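Furniture showroom staff pick up the grippers as Nikley gets ready for robots

By the community news desk

If you've wandered past the old Bruretel building on a Friday lately, you may have noticed the lights on a good while after closing time, and the reason is a rather lovely one. The team at Idine, the home furnishings business that has had the ground floor and mezzanine there for 4 years, has been teaching robots how to tidy up a bedroom setting.

Well, teaching in a roundabout way! The staff hold a gripper in each hand and get on with the ordinary jobs they've always done, like shifting a lamp across a desk, putting a book back where it belongs or straightening up a nightstand, and the recordings from the grippers go off to Hoshino, the automation firm that will build the finished system. The agreement calls for 300 recorded tasks before the first trial, and the floor team has been chipping away at them in pairs since October.

It has changed the working day more than anyone at Idine expected. Resetting the displays used to be the job you did on your own at the end of a shift, usually with sore feet and one eye on the bus timetable. Now it's rostered time, paid at the training rate, with 3 sessions a week and a proper tea break in the middle (the biscuits have improved as well, we're told). Some of the longer-serving staff say it has made them notice how they do things, such as which hand goes to the lamp first and how much room a shade needs before it brushes the shelf behind it.

There were worries, of course, and they were aired at a long meeting upstairs before anyone signed on. Idine has put in writing that no floor positions will go during the trial, and that the resetting hours will be moved over to customer help and deliveries, where the Nikley store has been stretched for ages. Not everybody is convinced that will hold once the trial is over, and the staff have asked for a review after 3 months, which management has agreed to.

Small lamps are among the first items on the list, being light, a bit top-heavy and forever getting moved by shoppers. 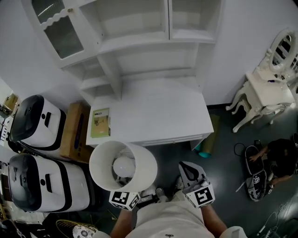
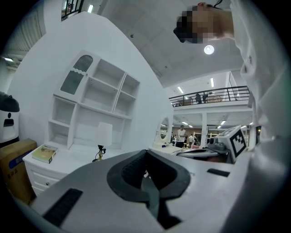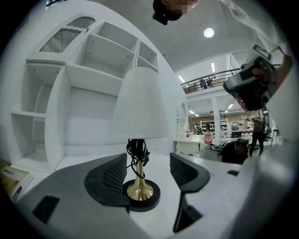

Grippers and a table lamp during a session among the white bedroom furniture at Idine, Nikley.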